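Bench book, December
Stollow 40 combo, valve, in for hum and a volume drop after warm-up

Started 9:30. Customer says it plays fine for a while, then goes quiet and woolly. Juraj Sokol had it on the bench before me and already swapped V1 with no change, so I put the original back.

Visual first. Burnt smell near the power supply, screen grid resistor on V4 has gone brown. Reads 700 ohms, should be 470. Replaced both so they match. Solder on the V4 socket was cracked at two pins, reflowed the lot.

Filter caps are Grabowska originals and the first one is bulging. Fitted a new set from the drawer. Brought it up slowly on the variac with the lamp limiter in line. No drama. Hum is well down but still there with the master at zero, so it's coming in after the preamp. 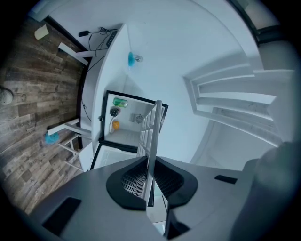
Mini fridge, door open.

Bias was next. Outputs were 14 mA apart, far too much for a pair sold as matched. Put in the Prisden pair off the shelf and the remaining hum dropped away. Set bias a bit on the cool side as he gigs with it and the cab gets hot at the back.

Soak test into the dummy load, 200 Hz tone, left running over lunch. Output level the same at the end as at the start. Colour of the plates looked normal with the lights off.

Still to do: reverb tank is noisy when tapped, probably the RCA lead. Bunirard footswitch has a loose jack nut, tighten and test. Order more screen resistors, that was the last of them. Old caps and valves are bagged with the job card for the customer.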